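Home Projects Data Notes About

Jireo: a plain-text log of home repairs

4 min read

Jireo is my home repair diary turned into a table. I've lived in an old house in Zallville for a good while now, and from the first leaky tap I wrote down what I fixed, what I bought for it and how long it took me. At first this was all on the backs of receipts (a terrible system, don't do it). Then it moved to a notebook, then to a spreadsheet, and now it's a folder of CSV files that I'm happy for anyone to poke at.

It covers 40 months of one house and one fairly stubborn owner. Please keep that in mind before you build anything serious on it!

What's in the folder

repairs.csv – one row per job, 18 columns, sorted by start date
supplies.csv – what I bought, how much of it, and which job it went to
rooms.csv – short codes for rooms, plus the shed and the porch
notes/ – the longer diary entries as text files, named by job ID

The columns you'll care about most are job_id, room, kind, minutes, cost and redo_of. That last one is my favorite. If a job had to be done over, redo_of points back to the first try, so you can follow the whole sad chain. The bathroom fan has the longest one and I still don't trust it.

The kind column has gone through a few rounds of cleanup. I used to write whatever I felt like, so "stuck door," "door sticks" and "that door again" were all separate things. They're now one value, door_fit. Surfaces were the messiest group, and I ended up splitting them into paint, tile, film and wood. Film means anything with a printed pattern that gets stuck on or glued down, and wear gets a rating from zero to three.
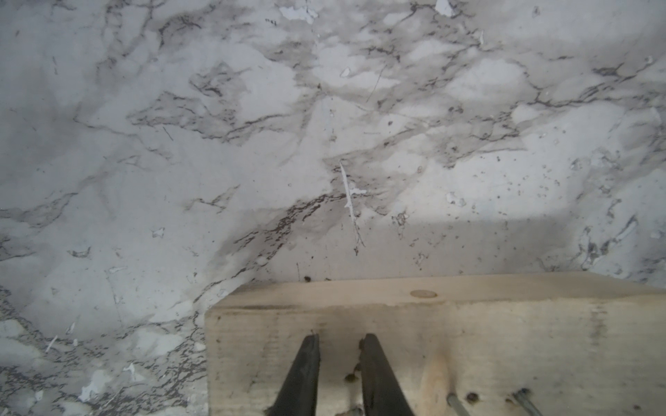
Minutes were harder. I only started using a timer in September of the second year, so anything before that is me guessing at the end of the day with a sandwich in my hand. Those rows have timed set to no. If you want averages you should probably drop them – I do in my own charts, and the picture gets a lot less flattering.

Costs are in dollars and include tax. They don't include tools, which live in supplies.csv with the job ID left blank. I tried spreading the price of a tool over the jobs it was used on, but I gave up after one evening and a headache.

How it was put together

I typed all of it by hand. The old notebook pages took around 20 evenings, and I checked them against store receipts where I still had those. Most of the lumber and fasteners came from Ingvarsson, the hardware store down the hill, and their receipts fade to nothing if you leave them on a windowsill. So a few early prices are missing. I left them empty instead of filling in a guess.

Scrap wood gets its own flag, reused. Yes means the piece had a life in some earlier job. I added this late and went back through the notes to fill it in, so it's patchy in the first year.

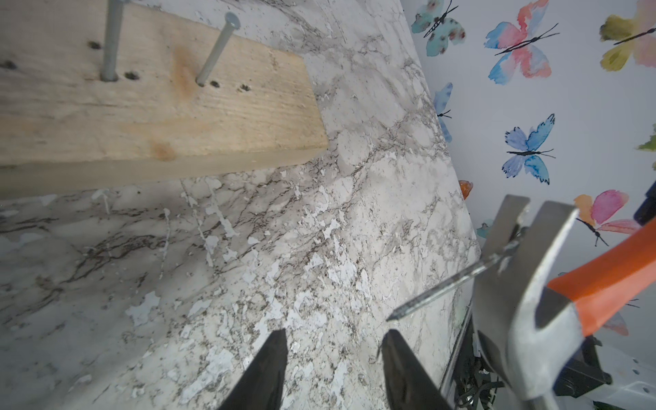
Two nails standing in a board, with old nail holes around them.

Known problems

Garden work is in there some months and missing in others. I couldn't make up my mind.

Jobs that ran past midnight are logged on the day they started. There are more of these than I'd like.

Paint colors are my own names for them. "Soup" is a kind of beige.

The notes folder has typos, some grumbling and one full pancake recipe (see the kitchen shelf entry). I'm leaving the recipe in.

Using it

Load it in whatever you like. The files are UTF-8 with commas, and dates are year first. I keep a few charts on Platosora if you want to see what I've done with it, but they're pretty basic – mostly minutes by room. Free to use, change and share. A link back is nice.

If you keep a log like this too, send it over! I'd love to know if other people's doors behave.

Last updated 26 January 2023

28 shares · Leave a comment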